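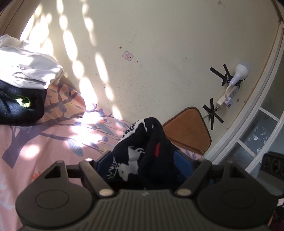
## How do you keep socks and small clothes from getting lost in the bedding?

Asked by **Obsa Weldu**, Ternodville

Hello to all. I have a small bedroom and I sort my clean clothes on the bed, as there is no table for it. My bedsheet is pink with a pattern of branches and leaves, and the duvet is similar. It is a busy pattern and I like it very much, but small things get lost on it. The light ones are the worst. The dark ones I can see, but they go under the fold of the duvet and then I sleep on them.

In the winter I have many thick socks, such as the black pair with the white reindeer, which my sister gave me. After every wash I have at least one sock that is alone. I find it a week later inside the duvet cover or between the bed and the wall.

My questions are these:

- Is it better to pair the socks before they come to the bed, or after?
- Do I fold thick winter socks or roll them? When I roll them, the top becomes loose and they slide down when I walk.
- Where do you put the small things which have no place, such as a hat or a scarf? At the moment they stay on the bed until the evening and then I move them to the chair.

I don't want to buy a big piece of furniture. The room has space for something 30 cm wide, not more. I pay my own rent, so I can put a hook on the door, but I may not drill in the walls.

Thank you in advance, and sorry for my long message.

---

### Answer from Hamdia Chala (marked as helpful)

Dear Obsa, I had the same problem in my first flat, also with a patterned duvet. I will tell you what I do now, and you can take what is useful for you.

First, I clear the bed before I bring the washing. I pull the duvet flat and push the edges under the mattress on the wall side. When the duvet is in a heap, every fold is a pocket and the socks go in. It takes one minute.

Then I put one big plain towel on the middle of the bed, in one colour. Mine is white. All the washing goes on the towel and nothing goes outside of it. On a plain towel you see every sock, the light and the dark.

I do it in this order:

1. Big things first (trousers, jumpers). Fold them and put them directly in the wardrobe.
2. Shirts and underwear.
3. Socks at the end, when there is nothing else on the towel.
4. Lift the towel by the four corners and shake it a little. What is left inside is what you forgot.

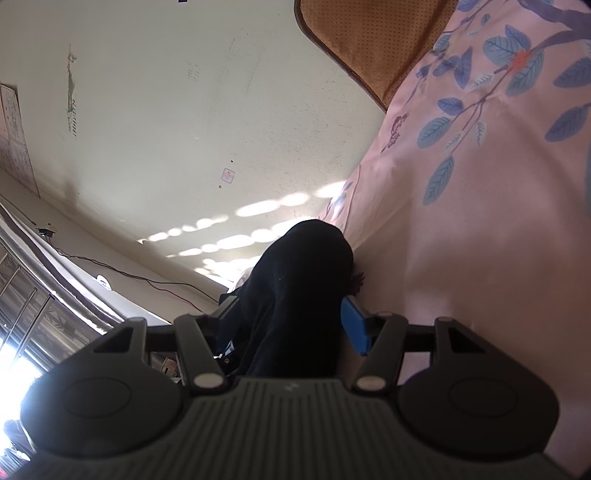

*Black fabric close to the folds of a leafy pink cover.*

For the thick socks, please do not roll one over the other. The elastic gets tired, and this is why yours slide down. Put one sock on the other, fold the toe to the heel, then fold the top part over. They stand in the drawer like small books. My thick pairs from last winter are still good with this method.

For a hat and scarf, I have a cloth bag on the door handle. If your door hook is strong, it is even better.

---

### Answer from Elie Abou Jaoude

I pair them at the drying rack. Two socks of a pair hang side by side, and when I take them down I fold them at once. They arrive at the bed already together. If you use a dryer you can't do this of course, and then a net bag is good. Mine is from Lumard, and I close it with a knot as the zip is broken.

Also look inside the duvet cover before you wash it!! Button it closed first. I found 3 socks and a pillowcase in mine.

---

### Answer from Lorraine Rudd

Buy only black socks, all the same. Problem finished.

> **Obsa Weldu:** Thank you Lorraine, but I would be sad without the reindeer.

> **Lorraine Rudd:** Fair enough. Keep those for Christmas and have plain ones for the rest of the year.

---

### Update from Obsa Weldu, 5th February

I tried the towel from Hamdia's answer and I am content with it. I used a grey one. The black socks are a little difficult on the grey, so I will look for a lighter colour. The fold with toe to heel took me some practice and the pairs are still not very equal, but they fit in the drawer.

For the hat I have not decided. Does somebody know if an over-door hook will scratch the paint? The door is painted and the landlord is strict about it.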